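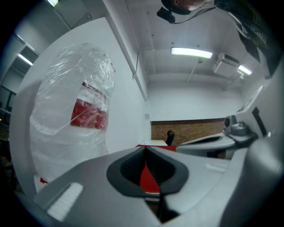
Site visit, Civska packing hall, Thursday, February 27, 2020

The visit covered the returns and repacking section, which Civska has been automating in stages. The tour lasted the morning and kept to the ground floor.

Before the change, each packer opened a returned parcel, checked the contents against the slip, rebagged the item and carried it to the outgoing rack. The section ran 7 benches on one shift and handled 300 returns on a normal day. Carrying took up more of the shift than the company had assumed. A conveyor supplied by Jerkimov now runs behind the benches and brings parcels to each position in order of arrival. Finished bags go back on the lower belt. Labels are printed at the bench when the slip is scanned.

Rebagging is still done by hand. Clear plastic bags are the difficult part. They fold over themselves, they reflect the ceiling lights, and a printed label inside can be read from one side and lost from the other. Civska tested an automatic bagger from Collet in January and sent it back. It handled boxed goods well and jammed on soft ones. The section lead expects to look at the next model but gave no date.

Staffing in the section has gone from 7 packers to 6. The remaining position was moved to goods-in at the same pay grade. The packers we spoke with were in favor of the belt and less sure about the screen above each bench, which shows the queue and the time spent on the current parcel. Two of them said they now work to the screen and skip the short breaks they used to take when walking to the rack. The company has since set the belt to pause for 3 minutes every hour. Opinions differed on whether that was enough.

Training takes two days. The first is spent on clearing the belt and using the stop cord, the second on the scanning software, a Londex product with menus that several people found slow. Faults are logged on paper and typed in at the end of the shift. Most entries in the log we were shown concerned unread slips. Belt stoppages were few and short.

Noise at the benches is low enough for normal speech. The lower belt sits close to knee height and taller packers have to stand back from it. Civska plans to raise it when the remaining benches are refitted. The inbound scanner was down for service and could not be shown.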